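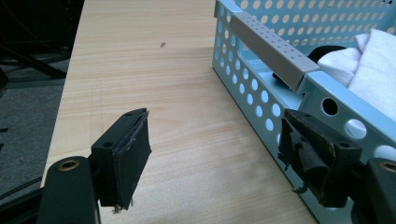
**Folding room, Pekton building, ground floor**
Checked by: Audrey-Anne MacLeod
Follow-up: Octavian Ghiță
Month: May
Start: 9:40 a.m.
Form 832, short version

Marks: OK / FIX / WATCH / N/A

## 1. Table

- [x] Stands level, no rocking: **OK**. Leaned on all four corners.
- [x] Legs and bolts tight: **OK**. One bolt at the back took a quarter turn.
- [x] Top free of splinters and lifted grain: **OK**
- [ ] Front edge: **WATCH**. Finish is slightly worn. Still smooth to the hand. Knit items would be the first to catch if it gets rough, so run a cloth along it at each check.
- [x] Cable hole, back right: **OK**. Gray grommet is seated and doesn't turn.
- [ ] Metal clip, lower right edge: **FIX**. Sticks out a little past the wood, at hip height for anyone passing on that side. Take it off or move it under the top.

Comment (O.G.): I can take the clip off with a flat screwdriver. Does anyone use it? If I hear nothing by the end of the month it goes in the parts drawer.

Comment (A.M.): Ask Larnia first. They put up the curtain on that side and may have left it.

## 2. Baskets

- [x] Rims smooth all the way around: **OK**
- [x] Handle slots free of cracks and sharp spots: **OK**
- [x] Side openings clear of lint and thread: **OK** after brushing
- [x] Not filled above the rim when carried: **OK**
- [ ] Labeled with shelf number: **FIX**. Label 22 is missing from the light blue basket. The glue doesn't hold on perforated sides. Use a tie-on tag.

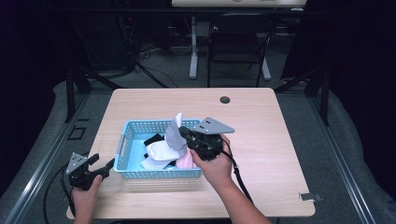

*Light blue basket on the table, with white, pink and dark items in one load.*

Comment (A.M.): Whites and darks are together again. I know this is a sorting matter and not strictly safety, but the sheet has a line for it (3.2) so I am marking it there.

## 3. Contents and handling

- [x] 3.1 Pins, clips and coins removed from items: **OK**. Felt through the load by hand.
- [ ] 3.2 Light and dark items kept apart: **FIX**. Use the second basket for darks.
- [x] 3.3 Small pieces not hanging through the sides: **OK**
- [x] 3.4 Basket lifted with both hands: **OK**
- [ ] 3.5 Load under the posted weight: **N/A**. Scale is out at Trundetti for repair. Loads this size are nowhere near the limit.

## 4. Floor and access

- [x] Door opens fully: **OK**
- [x] Floor swept before start: **OK**
- [ ] Walkway to the sink at least 2 feet wide: **WATCH**. It was when I measured, but the stool drifts into it. Put the stool against the wall when you finish.
- [x] First aid box stocked: **OK**. Added bandages.

Comment (O.G.): The Dumitrescu order has new rubber feet for the stool. They should stop it sliding.

## Open items

| Item | Who | Status |
|---|---|---|
| Clip on table edge | Octavian | ask Larnia, then remove |
| Tag for basket 22 | Audrey-Anne | tags on hand |
| Stool feet | Octavian | on order |
| Scale | Trundetti | no return date yet |

Finished 10:15 a.m. Sheet goes in the green folder by the door. Recheck the front edge and the walkway in June.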